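Print this article
E-mail this article
Search: enter keyword Go

The Basket Comes Before the Machine
17/01/2018
By Drimmont Household Desk

Hernán Villanueva has written laundry procedures for Wuncombe for eight years. The company runs serviced apartments, 235 of them, and every unit has a front-loading washer and a basket. His current document is short and mostly about the basket.

"People write about detergent," Villanueva says. "Detergent is a small part of it. The load is decided before the door closes."

He specifies a rectangular basket with a rolled rim. Round ones waste floor space beside a machine, and a plain cut edge catches knitwear. The weave should be open enough to pass air, as towels may sit in it for a day. Before any wash the basket is tipped toward the light and the floor of it is checked.
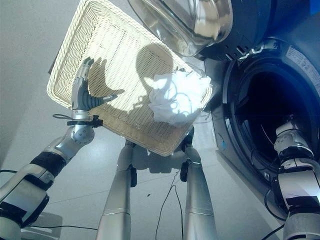 Cream woven basket tilted, with a white cloth in the lower corner.

"Pale weave is easier to inspect," he says. "A dark sock in a dark basket gets left behind. In a cream one you find it. You also find hair and loose thread, and you take those out by hand so they don't go to the filter."

Thread is a recurring subject with him. The apartments used a cotton napkin from a supplier called Tenia until October, and the hems shed. He changed to Mosquera and wrote a new line into the procedure: shake each piece once over the basket, then load.

On sorting he is strict. White and black pieces may share a basket but not a drum. They are separated at the door, one item at a time, with the basket kept close to the opening. Villanueva does not allow armfuls. An armful goes in as a ball, and a ball tends to stay one through the rinse.
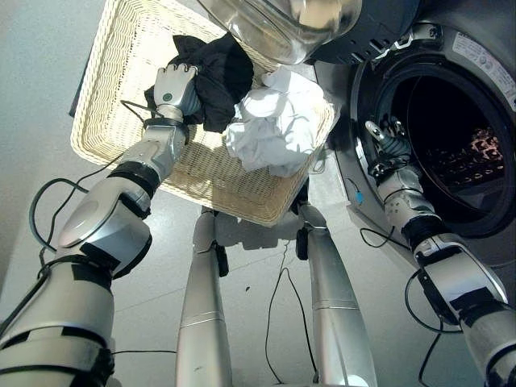

WUNCOMBE, October

The front-loader sets its own rules, in his account. The rubber gasket has a fold, and small items settle in it. "Run a finger around it before and after," he says. "Then look at the back of the drum. If you can't see the holes in the metal, there is something in the way or you need a lamp."

He asks staff to read the label on the machine instead of relying on memory, as the apartments do not all have the same model. Door left open between loads. Basket never stored on top of a machine that is running.

The procedure now covers 559 words on one sheet. An earlier version ran to 2000.

"I took out everything on folding," Villanueva says. "Folding is a separate sheet."

Print this article
E-mail this article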